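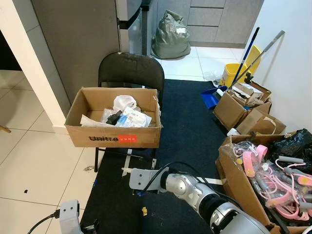

4.2 Clearing and sorting: who does what now

Clearing up turned out to be the richest part of our study at Roldale. Before the robot arrived, sorting used parts and packaging was the job that staff did last and liked least. It was shared out by an unwritten rota, and the newest person usually got the most of it. All 12 members of staff spoke to us about this rota before we had asked a single question on it!

With the robot on the floor, the work split in a way we had not expected. Staff kept the choosing (is this scrap, or will someone want it in August?) and handed over the carrying and dropping. Sorin Kolev, who had run the workshop for 15 years, called his new share of the job "the thinking half". Four of his colleagues used very similar words in separate interviews, and we find that a wonderful result - people were describing a change in the job itself, well beyond the minutes saved.

The worktable (Figure 3) matters a great deal in this account. Mixed heaps of tools, fabric and wrapping are hard for a machine to sort, and staff soon learned to leave a stretch of the top open and work from the heap towards it.

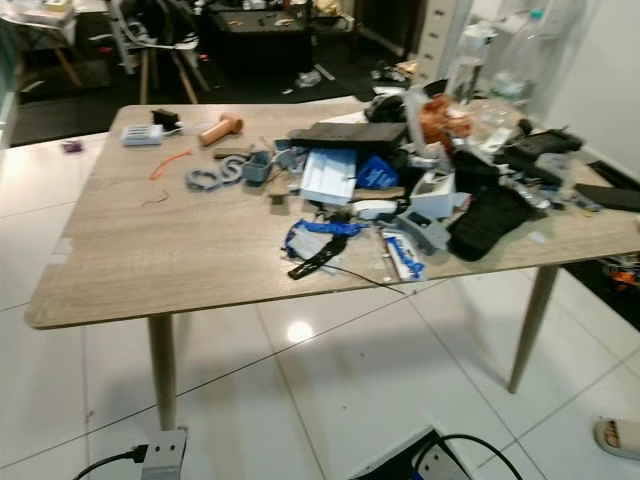

Figure 3. Worktable with tools, parts and packaging heaped to the right and the left half mostly open.

Nobody was trained to do this. The habit spread from one bench to the next over six weeks, and by the end of our visits new starters were being shown it as the normal way to lay things out. Staff at Flesholm, where the same system was fitted later, came up with a similar habit by themselves.

There were losses too. Several people missed the chat that went with clearing up together at 4 p.m., and two asked for the old shared session to be kept once a week. Roldale agreed. We return to this point in Section 5, where we compare the two sites and look at how breaks were moved to fit the robot's charging times.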